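# Coiled cables won't stay bundled in shallow bin

**Gratell**, posted 31 Oct 2020

We keep spare cables for a shared work table in shallow plastic bins, one bin per cable type. The table has a butcher-block top and the bins get moved whenever somebody needs the space. Each cable is coiled by hand and dropped in. After a few moves the coils open up and the whole bin comes out as one tangle.

Things tried so far:

- Twist ties. They hold, but people lose them after the first use.
- Rubber bands. These went brittle and broke. I threw out the last of them in March.
- Zip ties. Fine for storage, but they have to be cut each time, and one cable jacket was nicked in the process.

The cables are mostly black, about as thick as a pencil lead up to a pencil, and between three and six feet long. I would like a method that survives being used by people who did not set it up. Deeper bins are not an option because they block access to the back of the table.

---

**Ostrowski**

Hook-and-loop ties. Buy the kind with a slot at one end, so the tie can be cinched onto the cable itself and stays there when the coil is opened. A loose strap will go missing the same way your twist ties did.

We use red ones because black on black is hard to find in a pile.

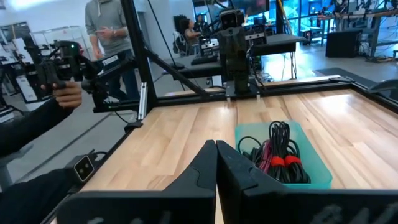

*Teal bin on the work table, black cables coiled, red hook-and-loop ties on two of the loops.*

Notes on fitting them:

1. Attach the tie near one connector, a few inches back. If it sits at the midpoint you have to hunt for it.
2. Coil to a diameter smaller than the short side of the bin. A coil that has to be pressed in will push itself back out of shape.
3. Close the tie over all the turns, snug but not tight. You should be able to get a fingertip under it.
4. Lay the coils flat. Standing them on edge works in a deep bin only.

A roll of 20 lasted us a good while. Cut-to-length tape is cheaper per tie, but it has no slot and needs a small hole punched in the end before it will stay on the cable.

---

**Trusten**

just throw out the ones you don't use, most people have way too many cables

---

**Jiro**

Agree with Ostrowski on the slotted ties. Two additions.

The coiling matters as much as the tie. If you wrap every turn in the same direction, the cable picks up twist and will spring open as soon as the tie is released. Alternate one overhand turn with one underhand turn. It takes a few minutes to learn and the cable then lies flat without being forced.

Second, limit what goes in each bin. I label the outside with the connector type and length, and anything that doesn't match goes elsewhere - one odd cable threaded through the others is usually how the tangle begins. My total for a bench and two shelves came to 73 cables, and with the labels facing out I can find the right one without lifting anything out.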